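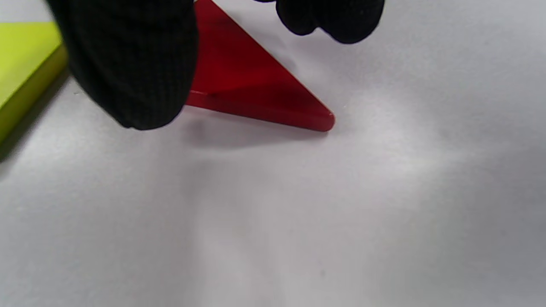
By the Guvix column desk
19th June

I was standing in my sister's kitchen in April, holding a plate, and I could not for the life of me work out where to put my sandwich on it. The plate was shaped like a leaf. A long, skinny leaf, with a curl at one end, and the sandwich slid off it twice before I gave up and ate over the sink.

So I've been grumpy about plates for two months now, and I'd like to make my case.

Round plates are good. They stack, they fit in the dishwasher, they go in the cupboard any way you shove them in. My grandmother had a set she bought with her first paycheck, and when she died there were still enough of them left to feed all of us after the funeral. You could turn one any direction and your potatoes were fine.

Then somebody decided dinner should be served on shapes. We have a new place near us called Gustimero, and I do like the food (the beans especially, I'd go back for the beans), but my soup came in a thing like a hat and my husband's chicken came on a slab with no rim at all. Gravy needs a rim! He spent the whole meal guarding the edge with a piece of bread. The table was so full of odd corners that we had to put the water jug on the windowsill.

I went looking for replacements for our own chipped ones and it got worse. The Kaltach catalog has almost 400 dishes in it, and I sat there with my coffee turning pages and getting crosser. Squares, which chip at the corners if you so much as look at them. Ovals too big for the microwave. One set was $158 for four, and the salad plates didn't sit inside the dinner plates, so where do they live? On their own shelf, I suppose, like royalty.

My daughter says I'm being an old crank and that it's nice to have something pretty on the table. Fair enough, and I'll give her part of that. I own a fish-shaped platter and I love it. It comes out at Christmas, everybody says oh, the fish, and back it goes on top of the fridge. One silly dish is a treat. A whole cupboard of them is a chore you do three times a day.

What bothers me is that I don't think the people who design these ever wash up. Try getting dried egg out of a pointed corner with a sponge. You end up using your fingernail, and then you think about that corner every time you have eggs.

Anyway, I bought six plain white ones from the Ung shop by the bus station. They were on the bottom shelf behind the gravy boats and I had to get down on my knees to reach them.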